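Where Does Paper Come From, and Where Does It Go?

Have you ever stopped in the middle of a drawing and wondered what you were drawing on? Most of us use paper all day long without giving it a second thought. There's the cereal box at breakfast, the library book, the birthday card from your nan, and of course the toilet roll (go on, have a giggle, it's paper too!).

If you tear a piece of paper slowly and look very closely at the torn edge, you'll see tiny fuzzy hairs. Those are called fibres, and they are what paper is made of. Most of them come from trees. At a mill, the wood is chopped into chips and cooked up with water and other ingredients until it turns into a mushy sort of porridge called pulp. The pulp is spread over a moving screen so the water can drip away, and then it's squeezed between big rollers and dried. When it leaves the screen, it's still mostly water, and by the end it's almost 90 per cent dry or even drier!

Now for the other end of the story, when we've finished with it. 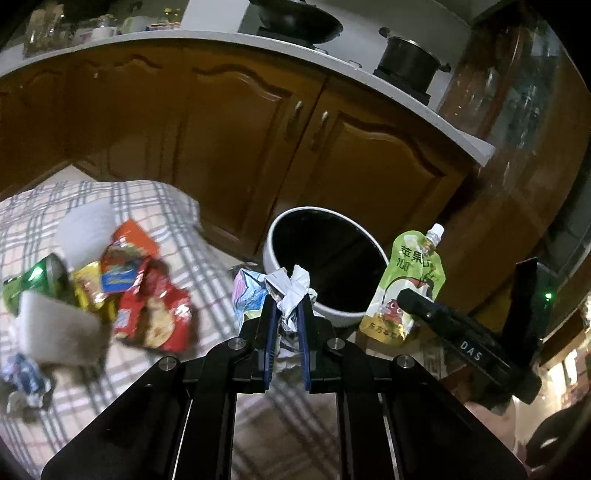
A crumpled bit of white paper and a round white bin.

Clean paper can often be turned back into pulp and made into something new, like an egg carton or a newspaper. Each time it goes around, though, the fibres get a little bit shorter, a bit like a pencil that keeps being sharpened. After a while they're too short to hold together well, so mills mix in some fresh ones to keep the new paper strong.

Some paper can't go around again. Used tissues and greasy pizza boxes are tricky, and so are shiny wrapping papers with plastic or glitter in them. Every town has its own rules, so ask a grown-up to help you look up yours.

Something to try at home: tear 2 sheets of old paper into little pieces and soak them in a bowl of warm water overnight. In the morning, mash them with your hands (it feels wonderfully squelchy), spread the mush thinly on a tea towel, press out the water and leave it for 24 hours in a sunny spot. If it's still soft in the middle, give it another day. Then peel it off gently, find your favourite coloured pencils and draw on it!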